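I almost skipped the Billovach open house this year, and I'm so glad I didn't. Skirkico does it every December: residents unlock their front doors, you pick up a paper map at the hall, and you wander in and out of other people's homes being nosy about how they live. There were 47 kitchens on the map. I managed 7 before my feet gave up!

First stop was the Munshi building, where everyone seems to own the same range hood (bulk deal, I was told) and where I ate far too many sesame cookies. Then up the hill to Deronon Court, three flights, no elevator, a very loud radio on the second landing. The map gave the walk as 1,027 steps, and my knees believe it.

I'd gone in wanting ideas for storage. My own utensils live in one deep drawer that jams on a potato masher every single time, so I kept drifting over to see where people put their chopsticks and spoons. One place had everything on hooks, which looked great, but I'd be dusting it forever. Another had a gorgeous old crock, so heavy I couldn't budge it with one hand.

My favorite was the home with the speckled red table, a good bright red that cheers up the whole place. Utensils stand in a plastic holder with holes in it, right there on the table within reach of whoever's eating, and the kitchen is just through the doorway. I loved the chopsticks with the little flowers on blue, too. I want a set.

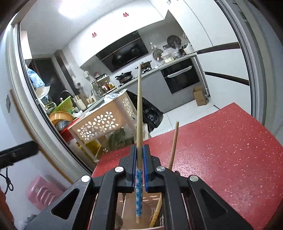
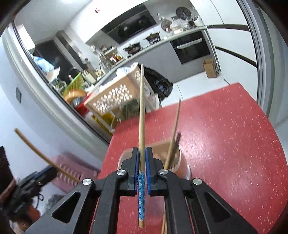 Chopsticks at the red table, with that floral print I was so taken with.
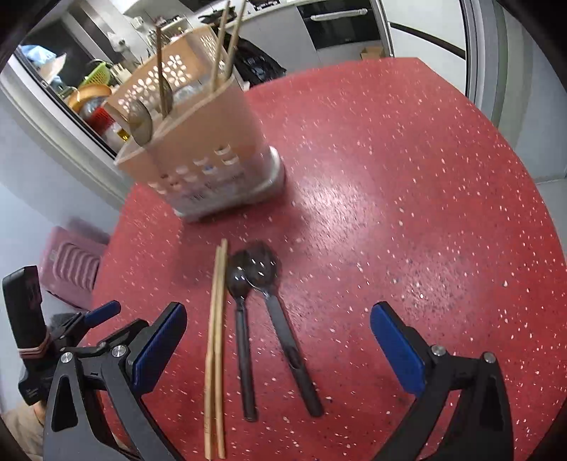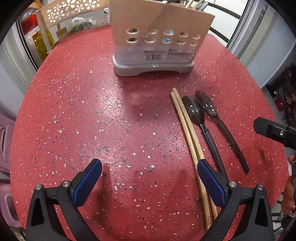

A friend wrote to me afterward with something I'd wondered about myself: how do you keep a standing utensil holder from getting gunky at the bottom?

Let everything dry before it goes back in, and wash the holder itself once a week, tray included. If it comes apart, take it apart and leave the pieces on a towel overnight.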